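Clilora is looking for a part-time assistant for our sewing and mending workshop in Ongart

We are a small workshop which repairs clothes, curtains and bags for private customers. From July we need one more person at the front desk and in the back room.

Your tasks:
Receive the customers and write down what must be repaired
Sort the finished pieces and call the customers
Prepare thread, buttons and zippers for the two sewers
Help with our evening mending course, which has place for 11 participants

What we ask:
You are friendly on the phone and you write clearly. You can sew a button and a simple hem by hand. Experience with a sewing machine is welcome, but we can teach you. Speaking a second language is a plus, as many of our customers are new in town, like I was myself.

What we offer:
Five hours per day, start at 9 in the morning. A paid trial week. Every year you receive 200 dollars for fabric or tools of your own choice. The bus to Plundmont stops in front of the door.

Please send a short letter and your phone number to Mihret Workneh, or bring it to the desk. A resume is nice to have, but the letter is more important for us. We answer to every person who writes.

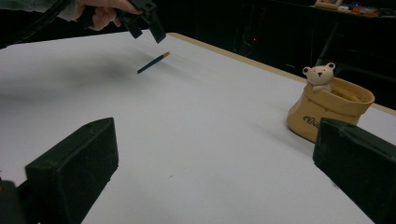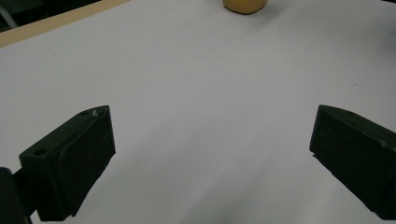
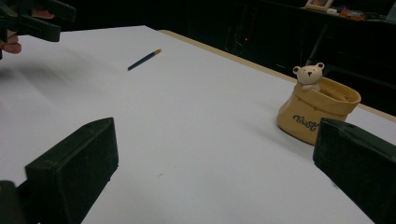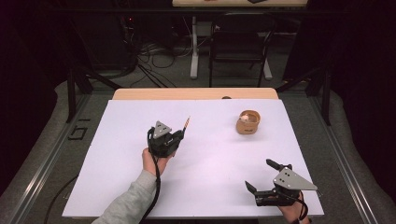 White work surface with light wood at the edge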